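4.3 Failures during insertion

The success rate reported for the Clokov controller deserves less trust than it has been given. Over 259 insertion trials at the Warham bench, the log marks 7 as failed. We went back through the recordings and found the log too kind. A trial was counted as a success whenever the fingers opened above the tray and the force reading dropped to zero. A part that falls flat on the table gives the same reading.

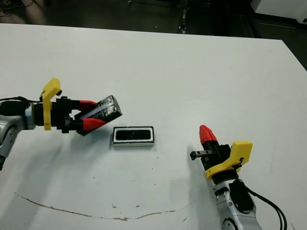 Figure 6. Left gripper holding the taped block at a tilt over the slotted tray, Warham bench.

Tilt is the likely cause, though we can't rule out slip at the fingertips. Patrício's correction step assumes the block stays fixed in the grasp once lifted, and we see no reason to believe it. The safety stop worries us more. It is meant to halt both arms when contact force passes 140 N, but in 2 trials it halted only one. The Flamness report calls this a logging error. We were unable to reproduce that explanation, and until someone does, we treat it as a real fault.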